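Sombra arrojada

La sombra arrojada es la zona oscura que un cuerpo opaco proyecta sobre otra superficie al interponerse en el camino de la luz. Se distingue de la sombra propia, que queda en la parte no iluminada del mismo objeto. ¡Pocos recursos dan tanto a cambio de tan poco! Una simple mancha gris basta para que el ojo entienda a qué altura flota una cosa, de dónde viene la luz y qué relieve tiene el suelo.

Umbra y penumbra

Cuando el foco es casi puntual, el contorno sale nítido. Si la fuente es extensa, como el Sol o una ventana, aparecen dos regiones: la umbra, adonde no llega luz directa de la fuente, y la penumbra, adonde llega solo en parte. Al alejar el objeto de la superficie, la penumbra se ensancha y el borde se va deshaciendo con una suavidad preciosa.
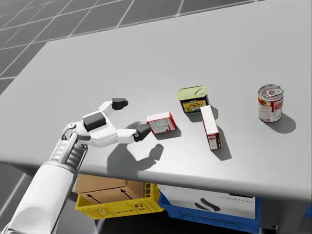

Sombra arrojada con forma de mano sobre una mesa gris clara. Imagen generada por ordenador.

En el dibujo y la perspectiva

El trazado geométrico de sombras es una disciplina fascinante, emparentada con la perspectiva lineal. Con el Sol se trabaja con rayos paralelos; con una vela o una lámpara, los rayos divergen desde un punto y la sombra crece con la distancia. Un bastón vertical de 60 cm, con el Sol a 45 grados de altura, proyecta sobre suelo llano una sombra de otros 60 cm, y ese ejercicio sencillísimo sigue siendo una puerta de entrada estupenda al tema.

En la imagen sintética

El trazado de rayos y los mapas de sombras son los métodos más extendidos. El primero lanza rayos desde cada punto visible hacia las luces; el segundo guarda las profundidades vistas desde el foco y las compara después.

Véase también: claroscuro, eclipse, reloj de sol, teatro de sombras.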